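## April – shared workshop, bench by the wall

Egg handling on the small arm, wrist camera view. Fingers closed, arm parked to the left of the tray before the approach. Tray at the same angle to the wall as before, brown eggs, yellow tray. Continuing from the tuning on the dummy eggs.
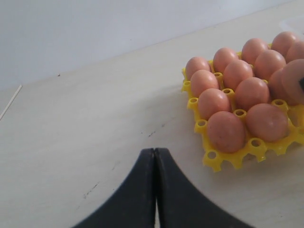
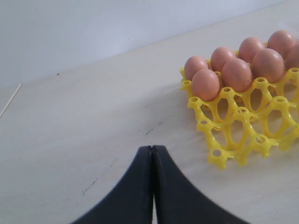

Wrist camera, fingers closed, two fill states of the tray. Front rows occupied in the first, empty in the second.

### Setup

- Arm: Cumeck kit, printed forearm, stock base joint. Shoulder belt retensioned.
- Gripper: own build, two fingers, single servo through a pair of meshed gears. Black fingers, second set.
- Controller: Jumgate board on the 7 V rail. Servo limits reloaded after the last firmware flash, which had wiped them.
- Camera: fixed to the wrist plate with 4 screws, threadlock on all of them now.
- Software: Esta branch, detector and grasp planner in separate processes.

### Camera focus

Fingertips are softer in the image than the tray. Focus ring is set for the tray distance and I am leaving it there. The finger seam is used only as a reference line for the wrist roll check, and the edge fit handles some blur. Refit the seam on both stills: same column within tolerance.

Anything close to the lens on the right side goes out of focus badly. In the first still there is an egg-colored blob at the right border that the detector returned as an egg with a large radius. Added an upper bound on radius and a sharpness check on the crop. Neither is elegant. The radius bound alone would have been enough for this case.

### Detection

Two detectors run in parallel, eggs and tray posts. The posts are the more useful of the two. Each one has a round hole in its top, dark enough in the first still to threshold directly, and the lattice can be fitted from the posts without any eggs being found at all. Grid pose then gives the cell centers and the egg detector only has to answer occupied or empty per cell.

Weak points:

1. With eggs in the front rows, many posts are hidden and the fit rests on the ones along the near and left edges plus whatever shows between shells. It converges, but slowly, and the far corner of the grid wanders.
2. With the front rows empty there are plenty of posts, and the white table shows through the openings in the lattice. The old occupancy test used mean brightness and was happy with that. Replaced with hue. Hue separates the brown shells from both the yellow and the table by a wide margin.
3. The tray runs out of view on the right in both. Cells past the border are marked unknown and the planner must skip them. It did not skip them until this afternoon (sign error in the clip, my fault).

Marks on the tabletop: small dark scuffs just beyond the fingertips. The post detector picked up one of them as a hole on two runs. Masked by requiring yellow in a ring around the candidate. I would still like the table wiped down, or failing that a mat, but a mat changes the exposure and I don't want to redo the calibration this month.

### Grasp

Approach is vertical, fingers opened over the egg and closed to a current limit. Position limit is there as backup only. Limit value stays at 306 in raw servo units. Below that the egg slid in the dummy tests when the wrist accelerated, above that I have not tried and see no reason to.

Pick order is nearest row first. Reaching into the back rows over a full front row leaves too little clearance for the finger bases, which flare outward toward the palm. On the next print I will cut the curve back. The narrow tips are fine as they are.

Pads: the Warrier silicone sheet is glued up on a spare finger pair and curing. Do not mount before it has had the full time. The last pair peeled at the corner and the residue took longer to remove than the pads had taken to make.

### Timing

Loop time was inconsistent. The log writer was flushing on every frame and blocking the planner. Moved it to its own thread with a buffer of 3000 entries. Jitter dropped to where I can ignore it. If the process is killed the buffer is lost, so stop it with the script – don't pull the plug.

### Open

- Far corner of the grid fit with a full front row. Try a fixed pitch instead of solving for it. The tray is molded, the pitch is not going to change.
- Second viewpoint farther right before planning, so the unknown cells get a value.
- Exposure is locked, but the wall still brightens toward the upper right of the image. Check whether this shifts the hue threshold for the back row.
- Cable at the wrist plate rubs on the servo horn near full roll. Reroute, then redo the roll limits.
- Reprint fingers with less flare. Black filament is low, check the shelf before starting a long job.

Power to the arm is off at the wall switch. Controller left on, pulling logs overnight.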